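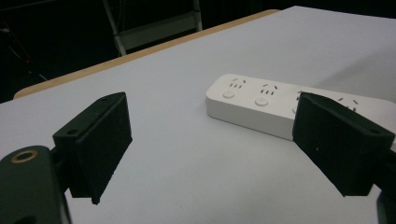 plugcounter

Posted Wednesday, 8:12 pm

I rent the upstairs of a house in Favville that is almost 90 years old. The back bedroom is my office and it has a single two-slot outlet on the wall behind the door. That is the only one in the room. The white power strip on the table is what I bought to deal with it, and before I mount it I want to ask people who know more than I do.

What I would be running: laptop, two monitors, a printer, a desk lamp, the router and a phone charger. So 7 things. In winter I would also like a small heater in there because the radiator under the window never gets past lukewarm.

Questions:

Is it OK to run all of that from one strip if the strip is plugged into a two-slot outlet with one of those gray adapters?

If I ask the landlord to add an outlet, what is a normal thing to expect? I have been here two years and have never asked for anything bigger than a faucet washer.

The desk is a Talar, the 24 inch deep one, and it sits on the wall opposite the outlet. Moving it is possible but then I have my back to the door and the light is behind the monitors.

oldwork_box

Leave the heater off the strip. Plug it straight into a wall outlet or don't use it. Everything else you listed adds up to very little, apart from the printer if it's a laser, and even that only pulls hard for a few seconds when it warms up.

The gray adapter is the part I don't like. The metal tab on it is supposed to go under the cover plate screw, and that only does something if the box behind it is grounded. In a house that age there's a good chance it isn't. Your strip will power things either way, but any surge protection in it may not do its job without a ground.

marnie_upstairs

I had the same setup for years in a place about that old. Strip, gray adapter, everything. Nothing ever happened. I did keep the heater in the hallway outlet and left the door open.

For the landlord, put it in writing and keep it short. I said I work from home, the room has one ungrounded outlet, and I would like a grounded one. He took three months but he did it. I think the word "ungrounded" helped because he forwarded it to his insurance person.

dryfuse

"Nothing ever happened" isn't a test of anything. Plenty of bad wiring runs for decades and then someone moves in and turns on a heater.

OP, do you have a breaker panel or a fuse box? And do you know what else goes off when that room goes off? In old houses the upstairs can be all one circuit.

plugcounter

Breakers. The panel is in the basement and I have access to it. It has labels but they are from a previous owner and I don't trust them. One of them says "sewing" and there is no sewing room that I know of.

The printer is an inkjet.

dryfuse

"Sewing" is probably your room. Back bedroom, good light from the window.

Plug a lamp into every outlet you have, turn on all the ceiling lights, and flip breakers one at a time while you walk around. Shut the computers down first. Warn the people downstairs too if they share the panel. Write down what goes off with what.

kettle_and_toast

Different angle. Why not move the desk to the outlet wall? A cord running across a room is a nuisance every day, and it ends up under a rug, where it gets walked on and you can't see the damage. I would put up with having my back to the door.

The light can be fixed with a cheap curtain.

plugcounter

I tried that wall when I moved in. The door opens against it, so the desk has to sit far enough over that half of it is in front of the closet. I could get used to my back being to the door but I need the closet.

oldwork_box

Then get a strip with a longer cord and a flat plug and run it around the baseboard. Clips, no staples. Don't go through the doorway. If the cord has to cross the doorway, that's your answer and you need a new outlet on the desk wall.

Measure along the wall, including up to the desk, before you buy anything. People measure straight across the floor and come up short.

marnie_upstairs

Rarkix makes one with a long cord and the outlets spaced out so the chunky plugs fit. I've had mine under my desk since I moved. The switch is on the end, though, and I kick it off with my foot maybe twice a month. If you mount it, put the switch toward the wall.

dryfuse

I would hang it under the desktop toward the back. On the floor it collects dust and gets kicked. On the desk it's a spot for coffee to land.

And one strip. Don't plug a second one into the first when you run out of room.

kettle_and_toast

Every office I have ever worked in had strips plugged into strips. I agree it's not supposed to be done, but for phone chargers and a lamp I can't get very worked up about it.

dryfuse

The trouble is that it never stays phone chargers and a lamp. Someone sees an open slot in January and plugs in a heater. The instructions that come with the strip say not to do it. I don't see what there is to argue about.

kettle_and_toast

I'm saying the load is what matters. Two strips with a phone charger on them draw what a phone charger draws.

oldwork_box

You're both right about different things. The load is what heats the wire. Every extra plug is also another connection that can work loose, and in a chain the first one carries all of it. Seven things fit on one strip if you get one with enough slots, so it doesn't need to come up here.

plugcounter

Did the breaker test this morning before work. Results:

Back bedroom, hallway ceiling light, bathroom light and bathroom outlet are all on "sewing." The front bedroom is on its own with the stairs light. The kitchen has two.

So if I'm reading this right, the heater in the office and a hair dryer in the bathroom would be on the same breaker. The hair dryer isn't mine but it does get used every morning.

I also bought one of those plug-in testers with the three lights. With the gray adapter screwed down it shows open ground. In the kitchen it shows correct.

dryfuse

Yes, you're reading it right. Heater plus hair dryer will trip that breaker, and I would hope it trips fast. No heater in that room as things stand, on a strip or in the wall.

oldwork_box

Open ground is what I expected. A GFCI is allowed as a replacement on an ungrounded circuit in most places. It gets you a three-slot outlet and protects you from shock, and it has to be marked as having no equipment ground. It doesn't give your surge protector a ground. For the computers, a real ground is better, and that means new cable.

If your landlord is going to pay someone to come out, ask for a new circuit to the desk wall. Going up from the basement to a second floor is most of the labor, so there's not much point doing it for one outlet. Two on that wall would be sensible.

marnie_upstairs

Be ready for him to offer the GFCI and nothing else. It's the cheap option. I'd take it and ask again next year.

plugcounter

Wrote to the landlord with the breaker list and a picture of the tester lights. He answered the same night, which surprised me, and asked me to get a price. I called Najafi, who did the furnace wiring for the people downstairs. They want $426 to put a new circuit up through the old laundry chute and two grounded outlets on the desk wall. Permit included. He asked if I would split it.

Does that price sound normal, and should I split it?

oldwork_box

That's low for a second floor. The chute is why. Without it they'd be opening walls. Ask whether patching is included if they have to cut in at the top.

kettle_and_toast

Don't split it. It's his house and the outlets stay when you leave.

dryfuse

I'd normally agree. But he answered the same night and he didn't try to send a cousin over to do it. If paying part gets it done before winter, I would consider it. Get it taken off the rent over a few months so there's a record.

kettle_and_toast

A rent credit means the landlord pays for it. Splitting means the tenant pays half for wiring in someone else's wall. Those are two different offers and OP was asked for the second one.

marnie_upstairs

I would counter with this: you'll be home to let the electrician in and move the furniture, and you'll sign for another year if you were planning to stay anyway. That's worth more to a landlord than half of that bill.

plugcounter

I was planning to stay, so I sent him that, more or less word for word. He said fine and he'll pay for it. Najafi can come in April. Patching is not included but the landlord says he has the plaster and will do it himself.

Until then the heater stays in the closet and the strip only gets the laptop, the monitors and the lamp. The router is going out to the front bedroom and I'll print from there too.

oldwork_box

Good plan. Have them label the panel while they're down there.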